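Closau R4 Competition Boxing Ring

Home / Boxing / Rings and Ring Parts / Closau R4

The Closau R4 is a raised boxing ring for amateur and professional club shows. It ships as a complete kit: steel frame, deck panels, foam, canvas, four ropes, corner posts, turnbuckles, two sets of steps and a skirt. The frame pins together without welding on site.
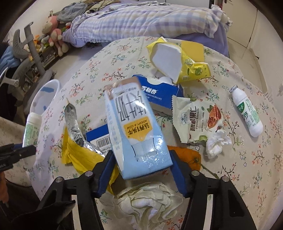 Page last changed: January 31, 2022

Frame and deck

The frame is powder-coated steel box section. Cross members sit on adjustable feet, which take up small differences in floor level. Deck panels are 19 mm structural plywood with routed hand holes. Each panel is numbered on the underside to match the layout sheet. Keep the panels in order when packing down, as the edge panels differ from the centre ones.

Posts are fixed to the frame with four bolts each. Do not tension the ropes until all 16 bolts are tight.

Padding and canvas

Foam is closed-cell, 25 mm thick, supplied in interlocking sheets. The canvas is a heavy cotton duck with eyelets on all four sides and laces to the frame below deck height. Canvas colour is grey, white or royal blue. Printed centre and corner logos are quoted separately and add two weeks.

New canvas stretches. Re-lace it after the first session and check it again before any sanctioned bout.

Ropes

Four ropes per side, steel cable core, foam sleeve and vinyl cover. Two vertical spacers per side are included. Rope covers by Rovell fit without changes. Gebru covers are cut for a thicker core and will turn under load, so we do not recommend them on this ring.

Specifications

Inside ropes: 6.1 m x 6.1 m
Platform: 7.8 m x 7.8 m
Deck height: 1 m
Kit weight: 3,000 kg
Rated deck load, evenly spread: 4,000 kg
Assembly: four people, about 40 minutes for the frame, longer for deck and canvas
Part number: 767
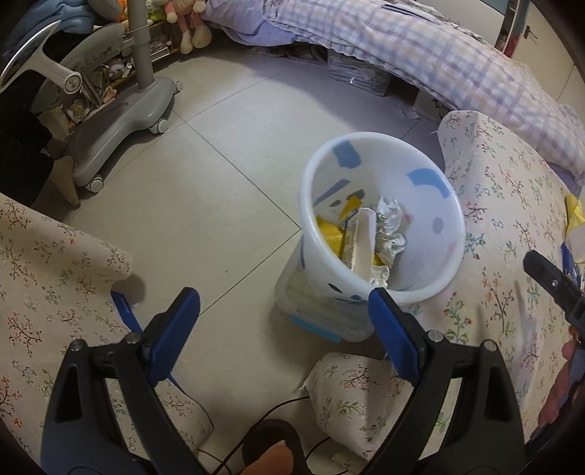
Written by Milagros Manalo, Ring Equipment

Floor and ceiling

Allow a clear area of at least 10 m x 10 m for assembly. On timber sports floors, place the rubber foot pads (supplied) under every foot. Minimum ceiling height depends on your sanctioning body. Confirm it before ordering.

What is not included

Corner stools, bell, timekeeper's table, spit funnels and lighting truss. Stools from the Gisby range clip to the R4 corner bracket.

Delivery

The kit travels on four pallets and needs a forklift or tail-lift at the receiving end. Lead time is six to eight weeks. Orders for November shows should be placed before the end of August.

Warranty

Frame and posts: five years. Deck panels: two years. Canvas, foam and rope covers are wear items and are covered for faults in manufacture only. Outdoor use without a roof voids the cover on deck panels.

Spare parts

Turnbuckles, spacers, lacing cord and single deck panels are held in stock. Quote the part number and the panel number when ordering.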